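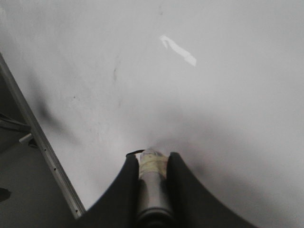
Vy Cù wrote in to say the Uvora drawing kit was too slow for her class of nine-year-olds and asked whether the Norel set did any better. It does, mostly.

Norel Comic Maker, reviewed 8/22/26

The kit is meant for children who want to write and draw their own picture book. It holds a blank 300-page pad, two guide books and a set of six pens. The first guide covers faces and poses. The second, written by Thiện Ung, covers story planning and is the stronger of the two. Its chapter on speech bubbles explains reading order in plain terms and gives short drills that can be finished in one sitting.
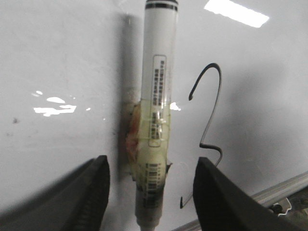 White tube with a printed label.

Paper weight is adequate. The black pen bleeds through if held still, so work on one side only. Line width stays even until the tip wears, which took nearly 3 weeks of daily use in July. Pornia sells refills that fit; Norel does not list any.

The face guide has one fault. It shows finished heads next to rough circles with no steps between them, and younger readers stall there. The Londoño workbook handles the same lesson better — but has no story section at all.

Suited to ages eight and up. Under that, an adult will need to read the planning pages aloud.

Rating: 3 out of 5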